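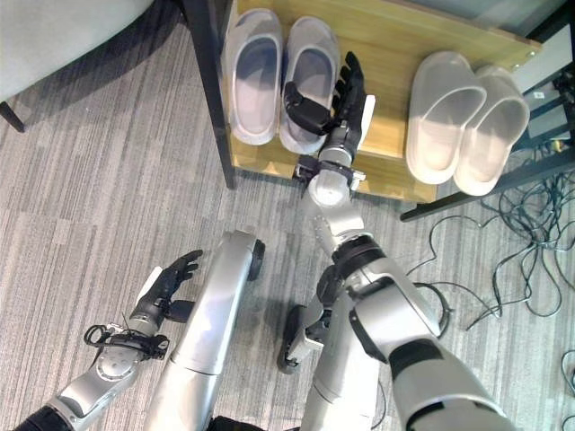

Slipper task — how many demos before you stop?

Pesudetti
02/11/2019, 9:14 am
ok so we're at 395 demos on the shoe rack task and I can't decide if thats plenty or nowhere near. Humanoid, both hands, translucent slippers, wooden shelf. Pick up a pair, set it back straight. Policy trains fine, loss looks nice, then on the real thing it goes for the wrong edge of the slipper maybe every other try. More demos or better demos? Budget is 200 more, then I have to give the robot back to the walking people.

Uneneck
9:31 am
better. 395 is a lot for one rack. how many operators?

Pesudetti
9:40 am
2. One of them is me. I grab from the side with the thumb over the top, the other one pinches at the heel. Didn't think it mattered

Uneneck
9:43 am
well there's your problem. two grasps, same start pose, model averages them and lands in between. Pick one and toss the rest

Flekodent
10:05 am
Disagree with tossing. Keep both, tag each episode with the grasp and feed the tag in. We threw out half a set in September and regretted it for weeks — the half we dropped had all the odd angles in it.

Uneneck
10:11 am
tagging only works if the tags are right. who's going back through 395 episodes

Flekodent
10:12 am
Operator ID is in the log already?? takes a minute

Pesudetti
10:20 am
it's in the log yeah. Except for the first 7, we were both logged in as me. can drop those

Ngau
11:02 am
Different question, why see-thru slippers. Depth must be garbage on those. I'd bet half your misses are the camera and not the policy. Get some plain dark ones, collect a few, compare

Pesudetti
11:15 am
Depth isn't an input, RGB only. But yeah white see-thru plastic on a yellow board, the edges wash out under the ceiling lights. Slippers are what they are, the whole point is hard-to-see stuff

Ngau
11:18 am
then move the lights around between episodes at least. and the rack. and don't square up the slippers every reset!! everybody does this. Leave them crooked, one on top of the other, hanging off the front

Pesudetti
11:26 am
we do leave some crooked. One pair straight one pair messy usually

Ngau
11:27 am
always the same end of the shelf?

Pesudetti
11:33 am
... messy pair's mostly on the right. ugh

Flekodent
11:50 am
Swap ends every few episodes. Write it on a card next to the operator or it won't happen. Also what's the other hand doing while you grab? If it's just hanging open and drifting, that drift goes in the data too. We park ours at a fixed spot before the reach.

Uneneck
12:04 pm
don't park it, you'll want it for steadying the rack later. then you're recollecting everything

Flekodent
12:09 pm
He said pick up and put back. Nothing about steadying.

Uneneck
12:10 pm
it'll come up. always does

Pesudetti
12:41 pm
Ok plan. Drop the 7, tag the rest by operator, train again tonight before collecting anything. Then the new 200 all with my grasp — swapped ends, lights moved. Other hand I'll leave free for now, sorry Flekodent

Flekodent
12:44 pm
Your funeral. Post the numbers per end of shelf, not just the total, otherwise you wont know what fixed it.

Ngau
1:20 pm
and keep a couple dozen layouts out of training. same ones for both runs

Pesudetti
1:22 pm
will do. charging now, back on it after lunch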